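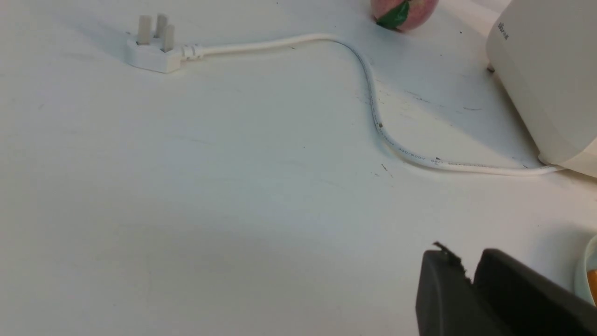 The breakfast arm at the Utport shared workshop has a new set of fingers. The old pair flexed under load and let go of anything heavier than a roll, so the Vikora bench group printed a stiffer set over the winter and fitted it in February. Cable handling is the next job on the list. A thin white power cord that bends in an S across the table, like the one on our practice appliance, is hard for the wrist camera to pick out against a white top, and the planner still tries to drive straight through it. We are testing a darker table cover – gray felt, 2 mm thick – to see if that helps.

The toaster routine is further along. The controller now stores 416 practice runs, and the bread step has its own settings for approach height and grip force. Grip force is set to 32 on the Prerar driver board, which is low, but anything higher dents a soft slice. Please don't change it without writing it in the log.
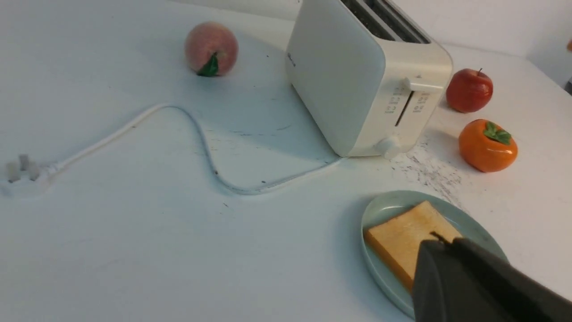
The gripper close to the bread on its green plate, with the toaster behind.

Spending on the build stands at $1,100, most of it on motors. We still need a spare wrist cable and a second Chaudhry power supply. If you have either one sitting in a drawer, leave it on the shelf by the drill press.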